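How to run a cloth-folding demonstration at an open day

Posted Nov 15, 2022

These notes come from the open day we ran at Fludton in October, where visitors could watch folding being taught with a hand-held gripper and then try it themselves. They should suit any small lab or makerspace planning something similar.

Choosing the garments

Bring knitwear as well as flat cotton. Tea towels are easy and people get bored of them. A heavy knit slumps and springs back, so visitors see quickly why soft items are hard for a machine. Keep two garments in use and the rest in a bag under the table.

Setting up the station

1. Use a bed or a padded surface. The jaw tips need some give underneath when they slide under a hem.
2. Cover it with a sheet and pull the wrinkles out toward the corners. A patterned sheet is fine, and we prefer one, as plain white makes the edges of pale clothing hard to pick out in the recordings.
3. Close the curtains if the sun moves across the room during the day.
4. Tape cables down on the visitors' side.
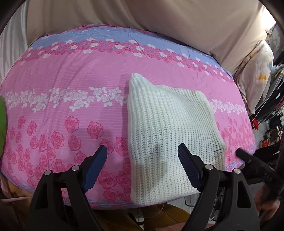 Running a turn

Let each visitor watch one complete fold before they hold the gripper. Then have them open the jaws fully, bring both tips down to the cloth and close slowly on a single layer. Most people grab too much. If that happens, open up, back off and go in again closer to the edge.

Three folds per person is plenty. Allow for a queue — ours went out the door after lunch — and put a second person on the sign-up sheet.

Saving the recordings

Decide beforehand whether visitors' attempts will be kept. At Fludton we asked for signed consent and saved only those turns to the Omard folder, 200 in all. Name each file by garment and turn number, and note failed grasps in the log as well. Children's turns were not recorded.

Packing up

Wipe the pads with a damp cloth and check them for lint, particularly after wool. Charge everything overnight. The sign-up sheet and consent form can be picked up at the Lindau front desk.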